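CPU socket

A CPU socket is the part of a computer motherboard that holds the processor and connects it to the rest of the machine. It allows the processor to be fitted, removed and replaced without solder. Sockets are found in most desktop computers, workstations and servers. Many laptops and nearly all phones and tablets have their processors soldered directly to the board instead.

Types

Three main arrangements are in use. In a pin grid array (PGA), the pins are on the underside of the processor and drop into holes in the socket. In a land grid array (LGA), the pins are in the socket and press against flat contacts, called lands, on the processor. In a ball grid array (BGA), small balls of solder join the chip to the board permanently, so there is no socket in the usual sense.

The choice affects which part is easier to damage. Bent pins on a PGA processor can sometimes be straightened with a thin blade or the tip of a mechanical pencil. The contacts in an LGA socket are finer and set at an angle, and repairs to them are often unsuccessful — a damaged socket may mean replacing the whole motherboard.

Parts of an LGA socket

The contact field sits in the middle of a plastic body attached to the board. Around it is a metal frame, usually screwed through the board to a backplate. A hinged load plate closes over the edges of the processor and leaves most of its lid exposed. On many designs the plate is held down by a lever that hooks under a tab at the side of the frame. Some workstation and server sockets use two levers, which must be opened and closed in a set order.

An unused socket is normally shipped with a plastic cap over the contacts. The cap is kept on until a processor is ready to go in, and manufacturers commonly ask for it to be refitted if a board is returned.

The processor package

The part handled during installation is a package made up of several layers. The silicon die is mounted on a flat substrate, which carries the electrical connections down to the contacts on the underside. In most desktop processors the die is covered by a metal lid known as an integrated heat spreader. The lid protects the die and passes its heat to the cooler. Model names and production codes are usually printed or etched on the lid, where they are hidden once the cooler is in place.

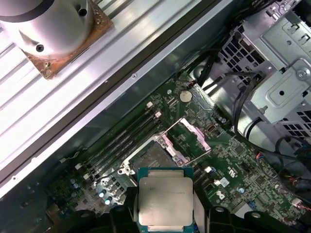
Installation

The computer is shut down and unplugged before work starts, and the person doing it discharges static electricity by wearing a wrist strap or touching a grounded metal surface. The cooler is taken off first if one is present. The lever is then released and the load plate raised.

The processor is held by its edges. A small triangle on one corner is matched to a mark on the socket, and notches in the substrate line up with tabs in the socket body. It is lowered straight down and should rest flat without being pushed. Sliding it sideways across the contacts can bend them. The load plate is lowered and the lever brought back under its tab, which takes noticeable force on LGA sockets.

Thermal paste is applied to the lid, and the cooler is fastened over it. Screws are tightened a little at a time in a diagonal pattern so that the pressure stays even.

Removal and reuse

Old thermal paste can hold a cooler firmly to the lid. On PGA boards this may pull the processor out of a closed socket, and service guides often suggest warming the machine up and twisting the cooler gently before lifting. The load plate on an LGA socket makes this less likely.

Processors taken from retired computers are widely resold. In a short repair guide dated Nov 19, 2024, Bhupendra Bansal and Kwok-wai Man recommend cleaning the lid with isopropyl alcohol and a lint-free cloth, then storing the chip in a rigid plastic tray. They advise against wrapping it in ordinary foam or household plastic film, both of which can build up a static charge.

Compatibility

A processor that fits a socket will not always work in it. The motherboard must also have a suitable chipset, firmware that recognizes the model, and enough power delivery for its needs. Board makers publish lists of supported processors, often with the earliest firmware version required for each. Coolers have their own limits — mounting holes differ between socket families, although some brackets fit more than one.

See also: Heat sink; Memory slot; Motherboard; Thermal paste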